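Bringing Order to the Supplement Shelf

Household storage receives a great deal of attention in the kitchen and the closet, and rather little where vitamins and supplements are concerned. Bottles collect beside the toaster, behind the tea, and at the back of a bathroom cabinet. At our home in Nesham, a review carried out in April found bottles in three separate rooms, two of them past the date on the label.

The arrangement adopted since then is a modest one. Each person in the household is assigned one open box, and every bottle in current use is kept in that person's box. The boxes have no lids. A lidded container was tried first and was soon left open on the counter, with the lid stored elsewhere.

Before anything is put away, the box is emptied and wiped, and the bottles are brought to the table one at a time. Labels on supplement bottles are printed small, and the table receives better light than the cabinet does.

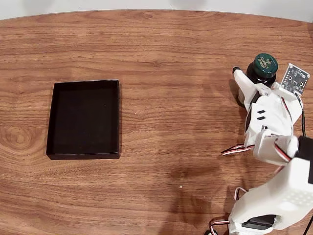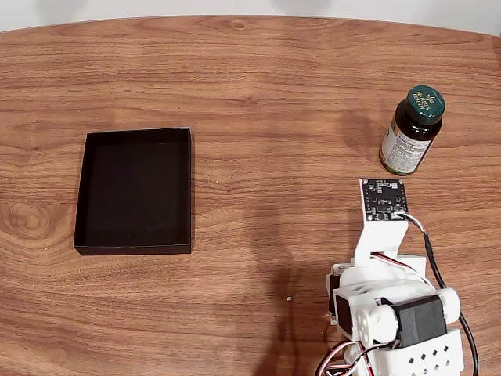

Written by E. Polák
Editor, The Diltside Household Journal

The black box is set on the left and the bottle on the right, an order that has been kept for every sorting. Plain, dark boxes were preferred to clear ones. Dust is easier to notice in them, and they are simple to clean.

Three points are checked on each bottle: the expiration date, the serving size, and the storage instructions. Any bottle past its date is set aside for disposal. Duplicates are marked on the cap with a small sticker so that the older one is finished first. A container of 300 tablets may outlast its date if it is taken only now and then, and smaller sizes are now purchased for that reason.

The boxes are kept on a shelf 53 inches from the floor in the hall closet, away from the stove and the shower. Households with young children will require a latched or locked cabinet, and the open box should then be placed inside it.

A printed inventory sheet, prepared under the title Nullari, is taped to the inside of the closet door. It has 38 lines, of which fewer than half are presently filled. The next full review is planned for April.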